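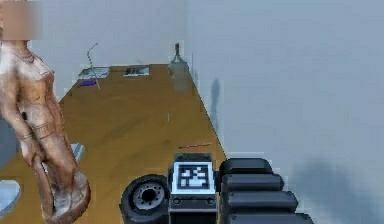
El presente trabajo estudia el reparto de los minutos de juego entre titulares y suplentes en la liga aficionada de balonmano de Drikania, categoría sénior. El análisis se apoya en 312 actas de partido, correspondientes a los 14 clubes inscritos, y se centra en dos de ellos, Bastport y Estier, por ser los que conservan completas las hojas de cambios. La consulta de las actas en papel se realizó en una mesa larga de madera, de color miel, que llega hasta la pared blanca del fondo y que permitió ordenar las hojas por jornada antes de transcribirlas. El informe se presenta como proyecto final de la asignatura de Metodología Aplicada al Deporte.

1. Justificación

El reglamento de la liga permite un número ilimitado de cambios durante el encuentro. En la práctica, sin embargo, los entrenadores de los equipos aficionados mantienen en pista a un grupo reducido de jugadores, sobre todo cuando el marcador está ajustado. Esta costumbre tiene consecuencias conocidas en los propios clubes: cansancio en el segundo tiempo, exclusiones por llegar tarde a la defensa y abandono de suplentes a mitad de temporada. Hasta la fecha no constaba en el archivo de la liga ningún estudio que contrastara dichas impresiones con los datos de las actas.

2. Objetivos

El objetivo principal es describir en qué momentos del partido se producen los cambios y si su frecuencia guarda relación con el resultado. Como objetivo secundario se plantea comparar la gestión de plantilla de Bastport, club de trayectoria larga y plantilla amplia, con la de Estier, ascendido de categoría hace seis temporadas y con dificultades para completar el banquillo en los desplazamientos.

3. Metodología

Se transcribieron a una hoja de cálculo los datos de alineación, goles, exclusiones y tiempos muertos. Los cambios se clasificaron según el tramo del encuentro y según la diferencia en el marcador. Quedaron excluidos del cómputo los cambios de portero para un solo lanzamiento de siete metros, así como las sustituciones entre ataque y defensa que se repiten de forma sistemática en cada posesión. La inclusión de estas últimas habría elevado las cifras de algunos equipos sin reflejar un verdadero reparto del esfuerzo.

Los casos dudosos -- dorsales ilegibles, tiempos sin anotar, tachaduras sin firma -- fueron revisados por dos miembros del grupo de manera independiente. Si no existía acuerdo, el dato se dejó en blanco.
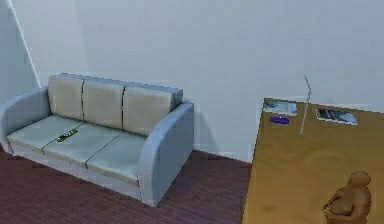 Figura 2. Sofá de tres plazas junto a la pared blanca.

4. Resultados

En Bastport los cambios se concentran en la parte central del primer tiempo y en los minutos posteriores al descanso. El extremo izquierdo y el pivote son los puestos con mayor rotación; el central, en cambio, permanece en pista durante casi todo el partido. Cuando el equipo llega al tramo final con ventaja clara, el entrenador da entrada a jugadores jóvenes. Si el marcador está igualado, los cambios prácticamente desaparecen.

En Estier el patrón es distinto. Las sustituciones son pocas y aparecen ligadas a exclusiones o a molestias físicas anotadas por la mesa. En los partidos fuera de casa el equipo encaja más goles en contraataque durante el segundo tiempo que durante el primero, diferencia que no se aprecia en su propia pista.

El Trofeo Radonjić, torneo de pretemporada que se disputa en septiembre, se analizó por separado. Ambos clubes rotan en él a toda la plantilla, y algunos de los jugadores con mejores cifras de lanzamiento en el torneo apenas figuran después en las actas de liga.
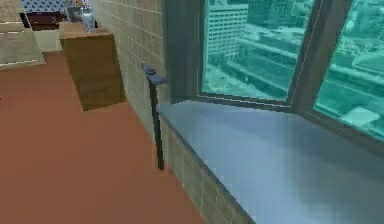 ¿Qué se entiende en este informe por rotación efectiva?

Se considera rotación efectiva la entrada de un suplente que participa tanto en ataque como en defensa y que permanece en pista durante varias posesiones seguidas.

5. Discusión y limitaciones

Los datos no permiten afirmar que una rotación mayor conduzca por sí misma a mejores resultados. Un equipo que gana con holgura dispone de más oportunidades para cambiar jugadores, de modo que la relación puede darse en sentido inverso. Tampoco se dispone de información sobre la asistencia a los entrenamientos, factor que los entrenadores suelen tener en cuenta al confeccionar la convocatoria.

Debe señalarse, asimismo, que la calidad de las actas es desigual. Las de los encuentros arbitrados por parejas en formación contienen más omisiones -- en especial, en los tiempos muertos.

6. Propuestas

Se propone a la liga incorporar al acta una casilla con la hora de entrada del primer suplente de campo en cada tiempo. Se recomienda también que los clubes con plantilla corta acuerden con el rival, en partidos de pretemporada, periodos de juego reservados a los suplentes.

Fecha de entrega: 13-10-2020

Comentarios

Lector anónimo
Jugué de suplente en Estier y lo del banquillo en los desplazamientos es tal cual. Había partidos en los que el portero reserva acababa de extremo.

balonmano_norte
¿Se va a publicar la hoja de cálculo? Me interesaría ver las exclusiones por puesto.

Lector anónimo
Echo en falta la categoría femenina. Las actas están en el mismo archivo.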